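Home > Household > Damp and mould
Mould inside built-in wardrobe, back wall, keeps coming back
Posted 24th May – viewed 2646 times

soggysocks_trorkstead

Hi all. Ground floor unit in Trorkstead, brick, built-in robe in the second bedroom on the south side. Went to get my good coat out and the shoulders were furry. Grey-green fuzz, and more of it on the plasterboard behind, low down near the skirting and up in the corner.

Have wiped it twice now with supermarket mould spray. Looks great for a fortnight then it's back. Doors are mirrored sliders, shut most of the time. Room doesn't get much sun. We dry washing in there on a rack when it's raining, door closed so the dog doesn't get at it. Heating is one of those portable oil heaters in the lounge, none in that bedroom.

Had a bloke out from a damp mob who didn't even bring a meter, said rising damp, quoted $1498 for injecting something into the bricks. Seems a lot on a guess?? We own, so no landlord to ring. Strata says internal walls are my problem.

Is it rising damp or is it just us. And can the clothes be saved, there's a wool coat and two suits I'd be sad about.

gutterlad

Rising damp for sure. Had it at my old place in Villanueva, whole wall had to go. Get the injection done, you'll only pay more later. Bleach for the clothes.

brickandtile

Please don't put bleach on a wool coat. It eats wool.

Also not convinced on the rising damp. Rising damp comes up from the floor and leaves a tidemark, often with white salty crust, paint bubbling. You've got it up in the top corner as well, which points to condensation. Cold outside wall, closed doors, clothes packed against it, and a rack of wet washing in a shut room. A load of washing puts litres into the air and it has to land somewhere, so it picks the coldest wall in the room.

Cheap test before you spend anything. Tape a square of foil to the wall inside the robe, all four edges sealed, leave it a few days. Water on the room side = condensation. Water on the wall side = damp coming through the brick, and then yes get somebody in, but somebody with a meter. While you're at it go outside and look at the ground level. If the garden bed is piled up over the weep holes, dig it back. Also look at the downpipe on that side when it's bucketing down.

If it's condensation, what worked at ours, more or less in order:

Stop drying in that room. Bathroom with the fan on and the door shut, window open a crack. This was most of it.

Empty the robe completely. Wipe the wall with white vinegar, cloth and bucket, leave it an hour, wipe again with plain water. Gloves and a mask. Chuck the cloths. Spray from the supermarket mostly takes the colour out and leaves the rest to regrow, in my experiance anyway.

Let it dry with the doors open and a fan pointed in. Days, not an afternoon.

Get a hygrometer. Mine's a Workero, cost $11, reads a bit high but near enough. Over 65% for days on end and you'll have mould again.

Clothes – brush them off OUTSIDE, stiff brush, in the sun if there's any. Suits and coat to a drycleaner, tell them it's mould, some want to know. Cottons on a warm wash, cup of vinegar in the rinse. Shoes, wipe and air. Leather belts were a loss for us.

When it goes back in, leave a gap of about 4 cm behind everything and nothing on the floor. We cut the amount hanging by half and that did as much as the dehumidifer did. Slide the doors open a hand's width overnight.

Wash the hangers too, people forget. Wooden ones with fuzz in the grain I'd bin. Plastic is fine, dunk them in the laundry tub with hot water and detergent, rinse. A basket with holes in the sides is good to drain them in, or just to keep the spares in so they're not all crammed on the rail. 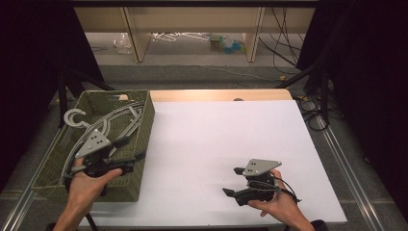 Similar threads in Damp and mould

Musty smell in linen cupboard, no visible mould
Anyone used Drindach anti-mould paint in a bathroom?
Dehumidifier running costs, April power bill shock
Weep holes covered by new paving, do I need to worry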